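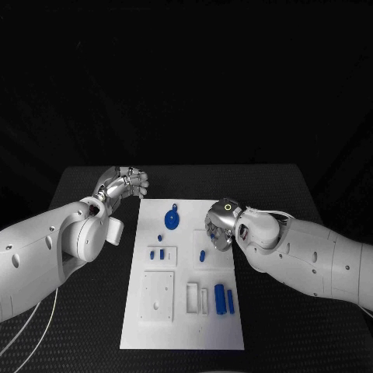
Home Kitchen Laundry Workshop Outdoors Ask Us Archive

Workshop Tips from an Automation Open Day

May 13, 2019

Markeck held an open day at its Katudmont building this spring, and I went along for a morning. The company puts together assembly stations for small factories. Most visitors were from the trade. I went as someone with a garage bench and a bad habit of losing screws, and I came home with two pages of notes on how to set up work.

Machines are a good place to learn bench habits. A robot that has to find a part can't pat around under a rag for it, so the people who run the robots take a lot of trouble over where things go. Most of what they do costs very little to copy at home.

Put a mat down first

The demonstration that drew the longest line had two white arms with jointed hands working over a white board, and under the board was a dark gray mat with a fine diamond texture. I asked one of the demonstrators about mats in general. Her advice was to pick one with some texture, cut it larger than the job, and keep it flat.

At home I now use a piece of ribbed drawer liner, the rubbery kind sold by the roll. It holds a cutting board in the kitchen and it holds a carburetor in the garage. Wash it in the sink with dish soap and hang it over the shower rod. Don't put it in the dryer. If the corners curl, roll it the other way overnight with a rubber band around it.

A textured mat will hold grit. Shake it out before you set anything polished on it.

Work on a board you can carry

Set the job out on a board that sits on the bench, and you can lift the whole thing out of the way when the bench is needed for something else. Mine is an old melamine shelf, white on both faces. White is good for finding dark screws. For chrome or zinc hardware I turn to a dark tray, or lay down a sheet of blue painter's tape and set the pieces on that.

The demonstration used blue parts on white plates. Against that background you could pick out a single peg standing by itself from well back in the line. I have since painted the ends of my drill bits and the handles of my small screwdrivers with leftover blue enamel. Let enamel cure for a few days before you handle it, or it will come off on your hands.

A board for carrying should have a lip. Glue a strip of half-round molding along three edges and leave the fourth edge open so you can sweep it clean.

Lay out before you start

Every part for the job goes on the board before the first one is picked up. Leave space between them. The demonstrators said that crowding is the usual cause of a bad grip, and that goes for fingers as well. Two washers touching each other will come up together and one of them will drop.

Cylinders laid on their sides will roll if the bench is off level. Put a folded paper towel under them, or stand them on end if the end is flat. For dowels and pegs, drill a row of shallow holes in a scrap of two-by-four and stand them up. It takes ten minutes to make and I use mine every week. Mark the diameter beside each hole in pencil.

Keep flat things with flat things. Plates, brackets and hinge leaves go in one area and round stock in another.

When you take something apart, lay the pieces out in the order they came off, left to right, and put the first screw at the far left. If you have to stop, cover the board with a dish towel. A photo on your phone helps too, but take it before you cover the board.

Light and background

Bunnag, the firm that supplied the lighting for the open day, had a table near the coffee with a few lamps on it and a handout. The handout was mostly for cameras, but these points carry over:

Hang something dark and plain behind the bench if you do close work. A pegboard full of tools behind a small part is tiring to look at. I tacked up an old black bedsheet and take it down when I'm sawing.

Use two lamps, one each side, for anything with holes in it. With one lamp the far side of every hole is in shadow and you can't tell a deep hole from a shallow one.

Keep bulbs out of your direct line of sight. A lamp set low and to the side will show a scratch or a raised burr that an overhead light hides.

Wipe the bulbs. Mine had years of sawdust on them.

Cords and cables

Cords should leave the bench at the back or at a corner, never across the front where your sleeves are. Give them enough slack to move and tie them where they start to sag. The strip ties that come around produce are fine for lamp cords. Don't use them on anything that gets hot.

For a drill or rotary tool, run the cord up over your forearm, or hang it from a hook above the bench. A cord that drags along the bench top will clear it of small parts sooner or later. I have a plant hook screwed into the joist over the vise and it has been up for 4 years.

Check the cord where it goes into the tool. That is where it bends most. If the jacket is split, stop using the tool until the cord is replaced. Tape is not a repair.

Holding two things at once

I watched the two-armed station for a good while. At home one of our hands is usually doing the job of a clamp, and it gets tired. If you are holding a part still for longer than it takes to start the thread, use a clamp.

Spring clamps are enough for most glue-ups on small boxes and picture frames. Put a scrap of cardboard under each jaw. For round parts, cut a V in a block of pine and clamp the part into that. A wine cork sawed in half lengthwise makes good soft jaws for a vise.

To start a peg in a tight hole, rub the end with a candle stub, set it upright with your fingers, and let go before you tap it. If it stays up straight, tap it. If it leans, take it out and sand a slight bevel on the end with 300 grit. Don't try to straighten it with the hammer. I have split two chair rungs that way.

A slot needs the same care. Clean it out with a toothpick before you try the fit. Glue left in the bottom of a slot from the last repair will keep a part from seating, and it looks from the top like the part is too big.

In the kitchen

I tried the same layout on a baking day and it works. Damp towel under the board, ingredients to the left in the order they go in, empty bowls to the right. As each item is used it moves over to the right. If the phone rings you can tell at once whether the salt has gone in.

Small cutters and piping tips belong in a shallow white tray. Stand the tips up on their wide ends. They dry faster that way, and you can read the number on the side.

Safety notes from the day

Visitors were asked to take off scarves and lanyards before going near any of the stations. Do the same at your own bench. Tie back long hair and push sleeves above the elbow. Rings come off for the drill press, always.

Desurville runs a repair counter in the same building and was giving out bins of mixed hardware at 40 cents a scoop. I bought several scoops and sorted them on the white board with a magnet in a plastic bag. Turn the bag inside out and the steel drops off. Brass and aluminum stay behind on the board.

If you want to go

There is another open day at Katudmont in July. Entry is free and the door is at 1776, on the parking lot side. Go early, wear closed shoes, and bring a notebook. The demonstrators will answer bench questions if you wait until they have finished a run. The coffee is by the lamps – bring your own cup.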